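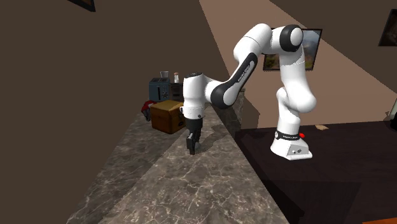
Dasex to put $103 million into Skikutgate plant

Dasex will spend $103 million to expand its power components plant at Skikutgate, the company said in a filing on August 14, 2023. The money covers a second production hall, a new test line and upgrades to the site's electrical supply. Spending is spread over 26 months.

The plant makes converters and control boards for rail and grid customers. Output is limited at present by the final test stage, where boards wait for a free bay before shipping. The new line removes that limit – at least on paper – and allows the older bays to be taken out of service for refitting one at a time.

Dasex will pay for the work from cash and an existing credit line. No new shares will be issued. Finance chief Ardalan Asadi told analysts that depreciation on the new hall starts when the first section is handed over, and that margins in the components unit will be lower until volumes catch up. The dividend policy is unchanged.

Civil works have been awarded to Nikolaidis, which built the original hall in 2000. The contract for switchgear is still out for bids.

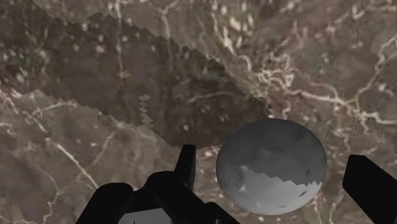

Madberg supply deal extended

Separately, Dasex has renewed its housing supply agreement with Madberg for 2 years. Prices are now reset each quarter against an aluminum index. Milovan Ivanov remains the contact for existing orders, and part numbers do not change.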